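From: Mirko Mazza
To: endeffectors list
Date: March 4, 2025
Subject: Re: Nundo finger kit on woven and open-weave containers

> We are quoting a tote-handling cell for Farina and the customer wants woven
> baskets in the mix, nested when they arrive. Has anyone run the Nundo
> two-finger kit on anything that isn't a flat-walled bin? The Brakik fingers
> we have in stock slip on braided rims, and the datasheet for the Nundo only
> lists molded plastic and cardboard.

We have the Nundo kit on loan at Pustport and I have put 462 cycles on it with woven baskets, so I can answer part of this.

**Mechanical.** The kit bolts up with the standard flange pattern. Finger brackets are angular plate parts, easy to swap. Check the screws after the first shift; two of ours had backed off by cycle 89. I used medium threadlocker after that and have had no repeat.

**Grip.** A rolled or braided rim is not a flat surface, and the stock pads only touch the high points of the braid. At default force the rim rotates in the pads during a fast lift. I raised the force one step and cut vertical acceleration by a third. Going higher than one step started to deform the side wall on the lighter baskets.

**Nested baskets.** This is the weak spot. When one basket sits in another, the rims can be close enough that the outside finger lands on both. The kit has no way to sense this. Our workaround is to approach from the long side and offset the outside finger upward before closing. It works on most pairs – it does not work when the top basket is seated all the way down. Of 670 separation attempts in the vendor's own report, they don't break out fully seated pairs, so treat their success rate with care.

**Vision.** Open weave confuses the edge finder in the bundled software. It picks up the gaps in the side wall as rim candidates. Dark baskets on a white table segment well, but arm and cable shadows come through as extra contours. Diffuse light helps. So does masking everything below the rim height if you have depth.

**Cable.** The supplied gripper cable is stiff, and it swings across the work area on low reaches. Budget for a proper dress pack. I would not ship a cell with the stock clip.

Baskets and gripper on our test table:

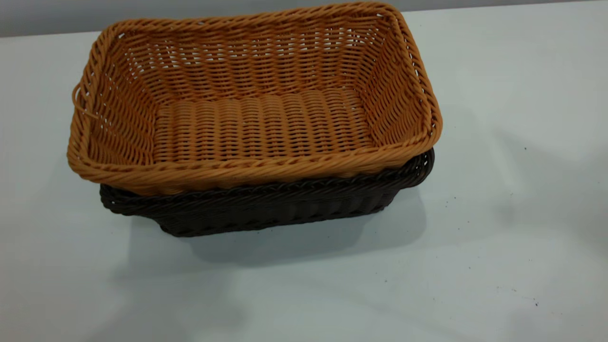
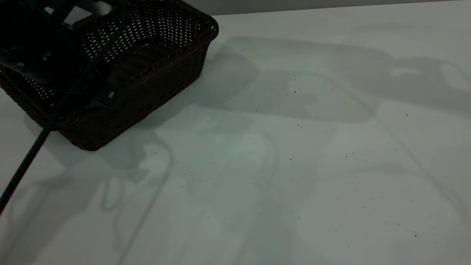
**Price.** We were quoted 2,178 for the kit with one set of fingers, pads extra. Lead time was given as July for the long fingers, which I think you would want for anything deep. The short ones are in stock.

My recommendation for Farina would be the Nundo with custom pads, a V profile or a soft urethane, and a written limit on how baskets arrive nested. If they can't commit to that, quote a separate destacking station.

I can send the force settings and the approach offsets off list. Still to do on our side: a longer run with the urethane pads, and a check on pad wear from the braid.

Mirko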